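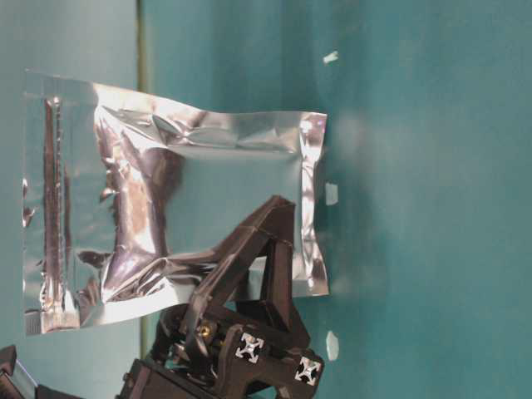 Attachment 1. Silver foil pouch, sealed strip at left.

Ticket: 8 green still watering after program deleted
Product: Tilleck field controller, Sorano desktop software
Site: Umside Golf Course
Opened by: Leanne Tindall, superintendent
Handled by: Rhun Jarman, Tilleck support
Status: Closed by support, reopened by customer, now monitoring

Problem as reported

The 8th green is getting water it isn't supposed to get. Sorano shows one program running on that green overnight, total 742 gallons. The flow meter at the pump house says 2,724 gallons went out during the same window, and nothing else on the course was scheduled. The front left of the green is so soft that we moved the pin off it twice this week. Players are leaving heel prints.

Before anyone tells me to restart the software, I have. Twice. I also restarted the controller in the box behind 8 tee. Same result the next morning.

Reply from Rhun Jarman

Thanks for the details, Leanne. A gap that size between scheduled and metered flow nearly always means a leak on the lateral or a valve that isn't closing all the way. Please check the valve at 8 green for debris under the diaphragm and let us know.

Customer reply

I don't buy the leak. A leak would run all day and my meter reads zero from breakfast until the next night's window. A stuck valve would show up in the daytime too, because the main stays under pressure. Did you look at the log I sent, or is this the standard answer?

We opened the valve anyway. Teófilo Tamayo had the diaphragm out before mowing. No grit, no tear, spring fine. Put it back with the same screws, ran it by hand from the box, and it opened and closed like it should. Meter went back to zero both times.

Reply from Rhun Jarman

Understood. The daytime zero is useful. Next possibility is the flow meter setting. If the pipe size entered in Sorano doesn't match the real pipe, the meter total can be well off. Please open the Flow page and confirm the size and the multiplier.

Customer reply

Pipe size matches. Multiplier matches the sticker inside the meter lid. I then did what I should have done first and ran one fairway station by itself into a known volume. We filled the 500 gallon spray tank off the quick coupler on 7 and the meter said 500. So the meter is right, and it's the schedule I don't trust.

I'd also like to know why Sorano reports the gallons it planned to use and labels the column "Applied." If the program says 742, the report says 742, no matter what came out of the heads. I have been sending that number to the owner every month.

Reply from Rhun Jarman

The Applied column is calculated from run time and nozzle size. I agree the label could be clearer and have passed that on. Could you stay with the green during the overnight window and note the times the heads come up?
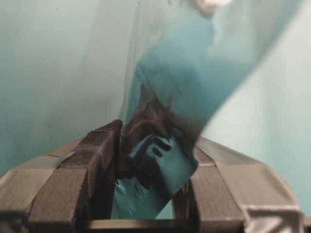
Overnight log, 8 green (Teófilo)

9:50 p.m. On site. Green firm at the back, spongy at front left. Controller screen idle. Pump off.

10:00 p.m. Heads up on time. This is the program in Sorano. All four turning, arcs look normal.

10:14 p.m. Heads down. Matches the schedule.

11:30 p.m. Nothing. Walked over to 9 and came back.

1:05 a.m. Heads up again on 8. Controller screen says MANUAL. I was standing next to the box and had not touched it.

1:42 a.m. Heads down. Screen idle.

1:45 a.m. Called Leanne.

Customer reply

So there's your answer, or at least half of it. There are two runs. Sorano knows about one of them. The second starts at 1:05, and that time rang a bell. It was the start time in an old program named Nicholas, built for the seedbed when the front of that green was reworked. I deleted it from Sorano in May, before the software update. It isn't in the list, the archive or the printed schedule.

My question is whether deleting a program in Sorano deletes it from the controller in the field. I was told at training that it does.

Reply from Rhun Jarman

It does, provided the controller is online and confirms the change at the next sync. If the controller was offline when you deleted it, the delete should wait in a queue and be sent later. It's possible the update cleared the queue. I can't confirm that yet. Manual is the label the controller uses for any run that has no matching program on the desktop side.

Steps to clear it:

1. At the field controller, hold Menu and Stop together until the memory screen shows.
2. Scroll to Stored Programs. Write down everything listed.
3. Choose Erase All. The controller will water nothing until the next step.
4. In Sorano, right-click the controller and choose Send Full Schedule.
5. Go back to the controller and check that the stored list matches Sorano.

Customer reply

Done. Nicholas was sitting in the stored list at the box, start time 1:05 a.m., run time 37 minutes. The other programs matched. After the erase and resend it's gone.

First night after, the meter agreed with the schedule. One night proves very little, so please don't close this.

Support note

Ticket closed as resolved. Cause: leftover program in controller memory.

Customer reply, ticket reopened

I asked you not to close it. I have other controllers on this course that went through the same update and I don't believe this one is special. We are reading the stored list at every box by hand. The front nine will be finished Friday and I'll post whatever turns up.

Still open from my side:

Does the current version still clear the delete queue when it updates? "Possible" isn't an answer I can plan around.

Can Sorano show the stored list without somebody walking out to the box?

When does the Applied column get a new name?

Reply from Rhun Jarman

Reopened, sorry about that. The queue question is with the software team. There is no remote view of stored programs at present. I don't have a date for the column name. Please keep automatic updates switched off until I write back.

Customer reply

They've been off since Teófilo called me at 1:45 in the morning.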